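Candidates' Forum in Brurkthorpe: Frequently Asked Questions

6 min read

We receive many letters before every council by-election, and most of them ask the same things. I have collected the answers on one page. The forum is for the seat of Figueroa Ward, which became vacant in June when the previous councillor moved out of the municipality.

When and where is the forum?

It will be held on 21 November 2025 in the main hall of the Brurkthorpe Community Centre. The doors open at 6:30 p.m. and the candidates begin at 7 p.m. Please come in by the side entrance on the parking lot side. The front steps are still under repair.

Who is organizing it?

The Trarnosia Residents' League organizes the forum together with the neighbourhood paper, the Cliltavside Letter. The town does not pay for it and does not choose the questions. The town clerk only rents us the hall, at the same price that any other group pays.

Which candidates will take part?

Four persons are registered for the seat and all four were invited by the same letter. Three have confirmed in writing. The fourth, Fulgencio Ponce, told us by telephone that he would like to attend but has a family matter that evening. His place at the table stays reserved until the start. If a candidate does not come, the moderator will say so one time at the beginning and after that we continue with the others. We do not put an empty chair on the stage with a name on it. Some readers asked us for this, but we find it is not polite.

Can a candidate send somebody else?

No. A campaign manager or a relative can sit in the hall, but cannot answer from the stage. A candidate who is absent may send a written statement of one page, and we will print it in the next number of the Letter together with the report of the evening.

Who is the moderator?

Antigoni Zacharopoulos, who moderated the school board forum two years ago. She lives outside the ward and cannot vote in it. She has not given money to any of the campaigns, and she signed a paper which confirms this.

How is the time divided?

Each candidate has an opening of three minutes. After that come the questions from residents, with 60 seconds for every answer. A candidate who is mentioned by name by another candidate can ask for a reply of half this time. The whole forum lasts 96 minutes with the closing remarks included. This is an unusual number, I know. It is what remains when we subtract the setting up and the cleaning from our rental of the hall.
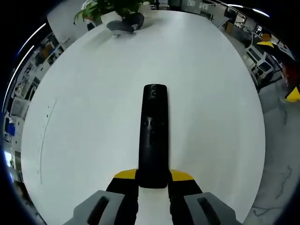

The order of speaking is drawn by lot in front of the candidates, shortly before the doors open. For the closing remarks the order is reversed, so the person who spoke first will speak last.

How can I send a question?

You can write it on a card at the entrance, or send it by e-mail before noon on the day of the forum. Please write your name and your street. We do not read the street aloud, it is only to check that the question comes from the ward. We can take up to 14 questions in the evening. When several people ask about the same subject — last time it was the bus to the hospital — we put them together in one question.

Which questions are not accepted?

We leave out questions about the health, the religion or the family of a candidate. We also leave out questions that are addressed to one candidate only, except when they concern something this candidate has said or voted in public. Provincial and federal matters are allowed if a town councillor has some power over them. A question about snow clearing is fine. A question about the army is not.

May I bring a sign or wear a campaign button?

Buttons and T-shirts are permitted. Signs must stay outside, and leaflets can be left on the table in the lobby, where each campaign has the same space.

Will there be a recording?

Yes. The sound recording will be put on the website of the Letter on the following day, complete and without cuts. Written notes in English and French come later, usually after one week. If you want to film for yourself, please do it from your seat and without a light.

I do not live in Figueroa Ward. Can I come?

You are welcome to listen. The first 36 seats are kept for residents of the ward until the start, and after that any free seat is for everybody. Only residents can send questions.

Where do I find out how to vote?

Not from us, I am sorry. The voting places and the list of accepted identity documents are published by the town clerk, and they sometimes change — so please look at the official notice and do not trust an old copy of our paper.

Related

Report from the school board forum
What does a ward councillor decide?
Minutes of the June meeting of the Residents' League
Letters: the bus to the hospital

Contact the Cliltavside Letter | © Trarnosia Residents' League | Back to top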